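Ernix Household Tips
Paper cups: storing them, using them, and using them again

In our kitchen there is always a sleeve of paper cups. We buy them for guests and for the summer, and then they stay in the cabinet for months. For a long time I kept them badly, and many cups were spoiled before anyone drank from them. These are the habits I have now.

Keeping them clean

A paper cup takes the smell of everything near it. Do not keep it beside onions, spices or dish soap. I once had a full sleeve that smelled of curry, and the coffee smelled of it too. Now the cups live on the upper shelf, in their plastic sleeve, with the open end folded two times and closed with a clothespin.

Steam is also bad for them. The shelf over the kettle looks practical, but the rim becomes soft there and the cup bends when you hold it. If the rim feels soft, use the cup for seeds or paint.

When you open a new sleeve, take the cups out from the bottom and hold them by the base. The rim is the part that touches the mouth, so fingers should stay away from it.

Setting them out for guests

Put the cups upside down on a clean cloth. Dust does not fall inside, and people can take one without touching the rim. If the table is small, build a low pyramid. Two cups below and one above is enough for a side table. Higher pyramids look nice but somebody's sleeve always catches them. A felt or cotton cloth is better than a bare shiny table, where light cups slide easily. 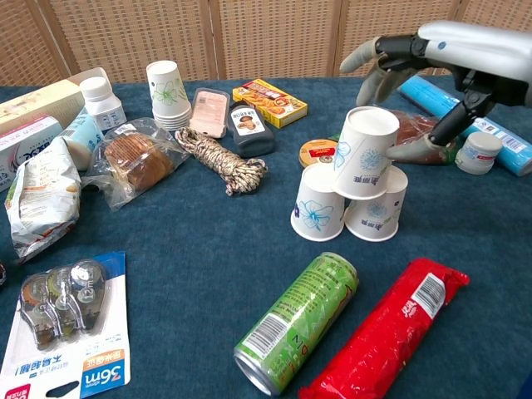
Three flowered paper cups, upside down in a small pyramid.

Write the name of each guest on the cup with a soft pencil. A pen with strong ink can smell. With names on the cups we use far fewer of them in one evening.

Hot drinks

Not every paper cup is made for hot drinks, so read the sleeve before you pour. Fill the cup to one finger below the rim. For very hot tea I put one cup inside another, and afterward the outer cup is still clean and can be used again the same evening.

After the party

Cups that held only water can have a second life. Let them dry upside down on the rack overnight, then choose:

Seedlings. Make 4 small holes in the bottom with a thick needle. I start my tomatoes this way in February, on the window over the radiator.
Screws and nails. When you take furniture apart, use one cup for each kind and write on the side where they belong.
Paint. For small repairs pour a little paint in a cup and keep the can closed. The brush should not stand in it overnight, the bottom becomes weak.
Drawer order. Cut the cup to half its height and use it for rubber bands, buttons or batteries.

Cups with milk or juice in them go to the trash at once. Rinsing does not help much, and in the morning there are ants.

How many to buy

The box of 500 is cheaper for each cup, but we never finished one before the last sleeves turned yellow. For a family like ours, small packs are better.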